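Why Is a Day 24 Hours Long?

Earth spins like a top. One full turn, measured from noon to noon, takes a day. We split that day into 24 hours, or 1,440 minutes.

Shadows are one way to follow the time – they move as Earth turns.

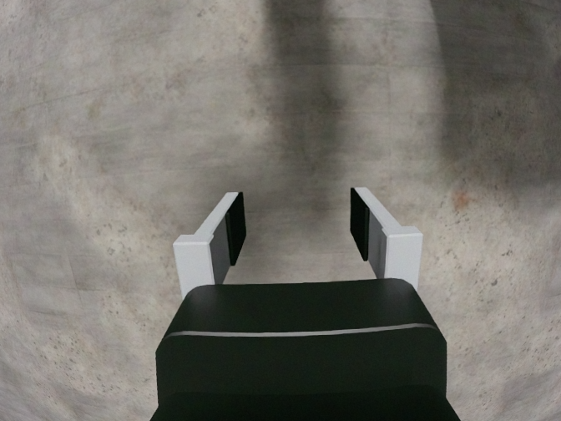
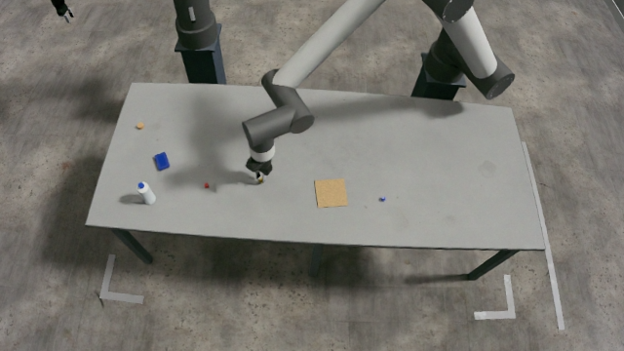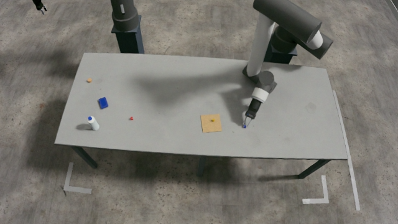
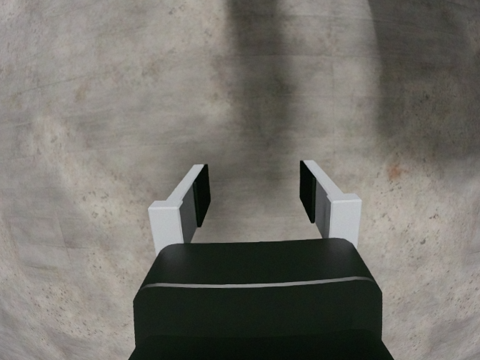

Planeck wrote in to ask whether other planets have the same day. They don't. Jupiter spins much faster, so its day is shorter. Venus turns very slowly.

Comments (2)

Fu: My sundial is wrong at 14 minutes past.

Hendora: Why don't we feel it spin?

Related
Why Do We Have Leap Years?
What Makes the Tides?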